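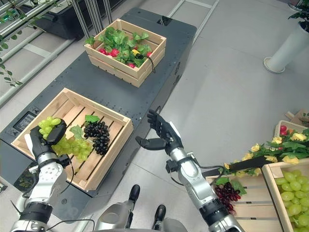

Friday, April 16, 2021

Most of this week went into the grasp planner for Edar, and specifically into which part of a bunch of grapes it should aim at. The old planner fitted a box to the point cloud and went for the centroid. Fine for a radish, poor for grapes.

I replaced the centroid with a stem-end estimate. The segmenter gives me a mask for each bunch, I take the long axis, and the end with the narrower spread wins. It runs in 21 milliseconds on the Nuvdale box, so it can sit inside the perception loop.

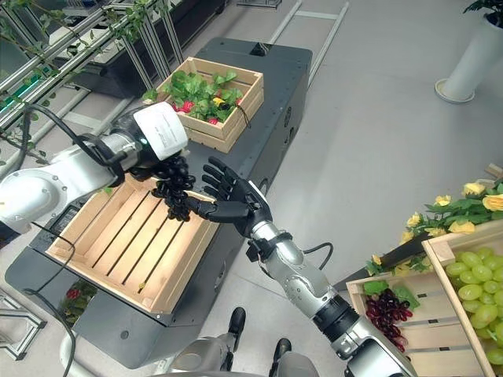
The other thing I rewrote is the arm-to-arm collision check. It used to treat each hand as one fat sphere, which made the planner refuse anything where the two came close. With the fingers as separate capsules it will accept a pose like the one with the dark grapes held over the crate and the open right hand nearly touching them. The held object gets its own capsule now too, hanging below the palm. It's a rigid shape standing in for something that swings, so I've padded it by 30 mm.

Planning time went up. I can live with it until I've moved the distance queries off the main thread.

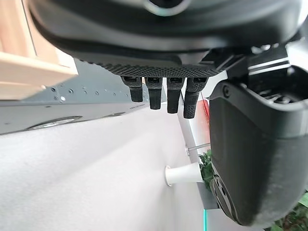
Wrist view, with the fingertips and thumb taking up much of the picture.

Self-masking in the wrist camera is still a mess. I render the hand model from joint angles and subtract it from the depth image, but the thumb is so close to the lens that a small calibration error leaves a grey halo the planner reads as an obstacle. Commit 1123 dilates the mask by 2 pixels. I'd like to recalibrate properly using the Olness target.

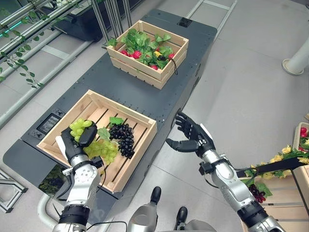

Instance segmentation is next on the list. Two bunches of the same colour tend to get merged when they overlap, and then the long axis is meaningless. The near crate is a decent test, with two green bunches and a dark one in it, and the left hand already on one of the greens. I've started labelling with Kiani, and the export format still needs a converter that I haven't finished. The logs from November may be usable as well if the timestamps line up.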